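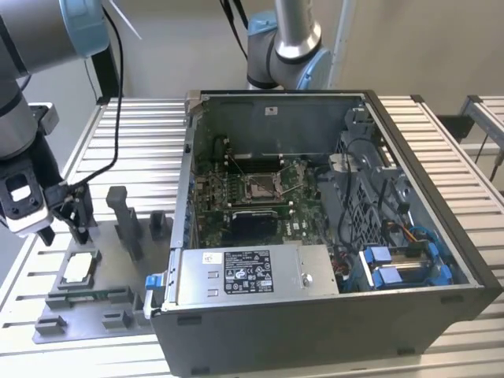
Second Life for Office Desktops: What We Learned Taking Towers Apart
Hardware Project Report, Galtstead Technical College
Submitted 03/10/2025

Why we picked this project

Our group wanted a project where we could get our hands on real parts. The college stores its retired desktops in the Kneath building, and when we asked if we could have some to work on, we were told to take as many as we could carry. There were 47 on the shelves. We carried 10, which was more than enough for one term!

The question we set ourselves was simple: how much of an old office computer can be used again, and how hard is it to get the parts out without breaking them? We ended up spending most of our time on the processor and its socket, which is the part of the job we knew least about and the part we now like best.

Getting into the case

We had all built a gaming PC or watched a friend do it, so we expected a lot of screws. Office towers are much friendlier than that. The side panel comes away, you lay the case down with the open side up, and the whole layout is in front of you: board, power supply, drives and the plastic shroud that guides the air. On the tower we photographed, the drive caddies are bright blue, and there are blue tabs and clips on the frame too. We got fond of that blue. After the first couple of cases we had learned to look for a colored tab before reaching for a screwdriver.

The cables were a different story. Black ones loop over the gray shroud, and a bundle of yellow, orange and red wires comes up right beside it. We started putting masking tape labels on every connector before unplugging it. It felt slow on the first machine and saved us a lot of guessing on the last.

The socket

We read up on sockets before touching one, mostly from the Lerer handbook in the library (the chapter on processors is short and very good). In this kind of socket the contacts are on the board and the processor has flat pads that rest on them. A metal plate holds it down and a lever locks the plate. Bend one contact and the board may never start again, so our rules were strict:

Ground yourself first.
Lift the lever all the way before you touch the plate.
Hold the processor by its edges only.
Never drag it sideways over the contacts. Straight up, straight down.
Cover an empty socket if you are leaving the bench, even for a minute.

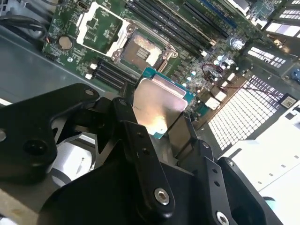
Figure 2. Processor held by its edges, with the load plate open and the empty socket behind it.

Seeing the contact field up close was a highlight for all of us. It has a gold tone under the light, and the pins are so fine that they blur together until you get your eye right down to the board. We borrowed a magnifier from the Zadbridge workshop and spent most of an afternoon just looking for bent ones.

Results

Eight of our 10 towers started up again after being taken apart, cleaned and put back together. One had a dead power supply, which we swapped. The other had bent contacts, and we think they were like that when we got it, although we can't prove it.

We also weighed the loose metal and plastic we could not reuse. It came to 2888 grams, mostly brackets and blank plates.

What went wrong

We mixed up two sets of case screws early on and never fully sorted them out. We also used far too much thermal paste on our first processor – it got on the bench, on two sleeves and on somebody's notes. A thin layer is plenty.

Next steps

We would like to work through more of the Kneath shelf before June and write up a one-page guide for the next group. There is also a very heavy machine at the back with 1988 on its asset tag, and we really want to open it.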